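Plostotex Boards > Closet & Laundry > Coats and Outerwear
Thread: Folding a down jacket vs. stuffing it (spring storage)

lintroller_max
Posted Saturday, April 28, 2018
OK so it finally got warm enough here that I'm putting the winter stuff away, and I'm stuck on the same jacket I get stuck on every April. It's a purple quilted down one, a Bulel I've had forever, and no matter how I fold it, it wants to turn back into a pillow. I get the sleeves in, I get one side over, I go to do the other side and the first side has crept back out. My shelf is not deep. The sweaters are done, the scarves are done, and the jacket is still on the bed.

The stitching doesn't help either. It runs on diagonals and curves instead of straight across, so there's no obvious line to fold along. I tried thirds, I tried halves, I tried sort of rolling it from the bottom (worst of the three!). This is how far I've gotten:

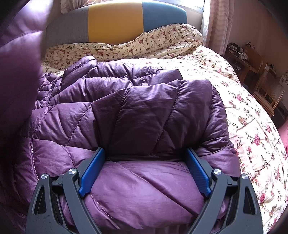 mapleattic
Stop folding it. Down doesn't need to be folded, it needs to be put somewhere big and left alone. I use an old pillowcase for each coat, shove it in hem first, tie a loose knot in the top and throw it on the closet shelf. Takes me less than a minute per coat and they come out in the fall looking fine after a good shake.

lintroller_max
But doesn't the pillowcase just end up the size of a pillow? I have one shelf and it already has 2 blankets on it.

mapleattic
Well yeah, it's the size of a pillow. It's a down jacket, it IS a pillow. Put a blanket in the pillowcase too if you want, I don't care lol

hangerhoarder
Disagree with all of this. Hang it. Wide hanger, zipper done up, hood out flat so it doesn't get a crease, and a cotton cover over the top. I've never once folded a puffy coat and I own more of them than I'd like to admit. If the closet rod is full then something else on the rod should be folded, like jeans.

lintroller_max
Rod is 89 cm and I share it :( It's packed solid. I'd love to hang it but something would have to move out.

quietcorner
What about a vacuum bag? I got a set from Statlow and they squash everything down to a pancake. I did two coats and a comforter and slid them under the bed.

hangerhoarder
NO. Please don't vacuum bag down for a whole summer. A weekend trip, sure. Months and months of being mashed flat, I wouldn't.

quietcorner
I've done it three years running and my coats are still puffy?? Maybe a little less puffy. They were cheap coats, so I can't swear it was the bags.

hangerhoarder
"Maybe a little less puffy" is my entire point

dryer_sheet_dan
Going back to the folding question for a sec. The trick for me was zipping it all the way up first and laying it face down. If it's unzipped the two fronts slide around and you're fighting two extra pieces. Then sleeves straight across the back, one over the other, and press the air out slowly with your forearms, starting at the hem and going up toward the collar. You'll hear it hiss. Then fold the bottom up to the shoulders, once, and lay the hood over it. Don't go for thirds on a puffy one, the middle third always pops out.

Also do it on a bed, which you are already. I tried it on a table and it slid right off.

lintroller_max
Ooh, face down! I've been doing it face up this whole time. And no, I haven't been zipping it. Going to try again. Back in a bit.

mapleattic
Pillowcase is right there...

lintroller_max
Alright, round two. I've shaken it out and started over from scratch, just loose folds in it so far.
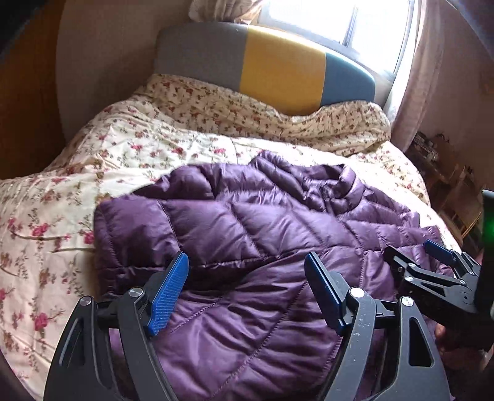 The purple puffer on the floral duvet, not folded yet

dryer_sheet_dan
Good, flatten the hood area before you do anything else. If that's bunched up it'll throw the whole top half off.

hangerhoarder
Did you wash it before putting it away? Asking because that matters more than any of the folding stuff. Collar grime sits there all summer and it's a lot harder to get out in October.

lintroller_max
I did wash it, front loader, gentle, and then it was in the dryer on low for what felt like my entire life. With tennis balls. The noise!

quietcorner
Make sure it's dry in the middle of the puffs and not only on the outside. I pinch mine in a few places and if I feel a lump it goes back in for another round.

lintroller_max
OK, dan's way got it down to something that fits next to the blankets, and I put a Mansilla storage bag around it so the sides can't creep back out. The bag says 200 on the tag, no idea 200 what. It's about as tall as a couch cushion. I can close the closet door if I lean on it.

mapleattic
So it's in a bag, and it's the size of a cushion.

lintroller_max
a FOLDED cushion

hangerhoarder
Leave the bag open a bit at the top so it can breathe. And I still say hang it.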